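Community help > Clubs and student projects > Robotics > Simulation

Gripper keeps landing on the edge of the cabinet in our simulated sorting task

Posted in January by Gidholm_sixth_form
Print this page | E-mail this page

Hello all, hoping somebody can help before our next club meeting on Sunday. We're a school robotics club and we've entered the simulation round of the Zanum challenge, where you don't need any real hardware (good job, because our budget this year was basically biscuits). You get a virtual arm next to a bit of furniture with some objects on it, and you have to write something that picks up whichever object the judges name. We're calling our entry Onu, for reasons that made sense at the time.

Most of it works! It reads the object name, it plans a path, the arm sets off looking very sure of itself, and then it comes down in the wrong place. It's always out towards the corner nearest the base, never over the thing we asked for. It doesn't crash into anything, it just stops there with the fingers open and waits, and after a bit the timer runs out and we score nothing. We've run it 98 times now with the objects shuffled about and I don't think we've had a single proper grasp.

I've pulled up one of the runs where the target was the phone. The objects are on top of the long dark cabinet, with the tall brown carved-looking thing at the back as the "don't knock this over" item and the little pale one lying near the phone to make life awkward.

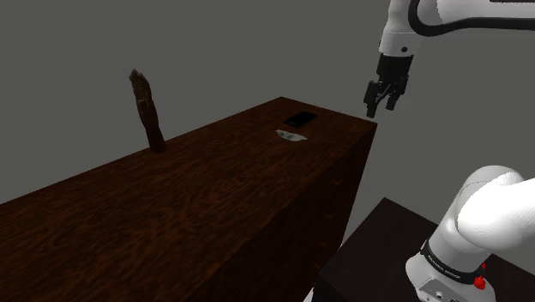

Gidholm, are you sure the target is being read in the same coordinates as the arm? We had exactly this with our own entry last year and it drove us up the wall for a fortnight. The simulator gives you object positions measured from the middle of the room, but the arm controller wants everything measured from its own base. If you feed one straight into the other you get a perfectly smooth, confident movement to the wrong spot, which sounds a lot like what you've got.

What makes me think so is that you say it's always out in the same direction. If it was a vision problem you'd expect it to be wrong all over the place, a bit left one time, a bit right the next. Wrong the same way every time smells like a missing offset (or an offset added twice, we managed that as well, the day after we fixed the first bug).

Quick way to check: forget the objects completely for a minute. Put a target in by hand, straight above the arm's base and a bit up, and see where it goes. Then move the target along one axis only and run it again. Then the next axis. If the hand moves along a different axis from the one you changed, your base is rotated relative to the room and you need to deal with that too, not just shift it. Ours was turned a quarter of the way round and we'd been blaming the gripper the whole time, poor thing.

Once you know which it is, do the conversion in one place, in one function, and make everybody in the club use it. We had 4 different people converting in 4 different files and they didn't all agree.

Plosex_robotics

Might be your physics timestep. Try making it smaller. Also check you are on the latest version, the old one had loads of bugs. If that doesn't help I would reinstall.

bluntpencil

I don't think it's the timestep, sorry bluntpencil! That gives you jittery fingers and objects that pop out of the grip, and they're not getting as far as gripping anything.

I agree with Plosex about the coordinates, but I'd look at one more thing while you're in there. You say it stops and waits with the fingers open. Does your code have a check that says "am I close enough yet?" before it closes the fingers? If that check compares against the right position, and the movement was sent to the wrong one, it'll sit there for ever politely waiting to arrive. So you may have one bit of code that's correct and one that isn't, which is good news, as you can copy the correct bit.

Another thing that caught my lot out (I help with a club for slightly younger ones, so we're a bit behind you): the planner is allowed to give up quietly. If you ask for a spot the arm can't reach, ours went to the nearest spot it could manage and reported that as finished. No red text, no warning, nothing. Have a look at whether your planner returns some sort of success flag and print it every single run. When we did that we found the log was 1333 lines long and every other one was telling us it had failed. We'd simply never scrolled down.

For the phone in particular, once you're getting the arm above it, be ready for the next headache. Flat things are horrible to pick up from above. The fingers want to close round something and there's hardly any height to close on, so you need to come down very low and have the hand turned so that it closes across the narrow side. We gave up on flat things at first and practised on chunkier objects, then went back. I'd use something simple like a block until the positions are right, and only then swap the real items back in.

And do put a little marker in the simulator where your code thinks the target is. A plain coloured ball is fine, with collisions turned off so the arm doesn't bump it. It took us 7 minutes to add and we've never taken it out since.

teapot_and_servos

Update from me: it was the coordinates! The marker ball showed up floating off past the end of the cabinet and there was a lot of groaning. We've put the conversion in one function like Plosex said and the hand now comes down over the phone. It can't pick it up yet, it sort of nudges it along, so teapot was right about that as well. I'll start a new thread for the flat object business once we've had a go with the block. Thank you both, and bluntpencil, we did update the version while we were at it.

Gidholm_sixth_form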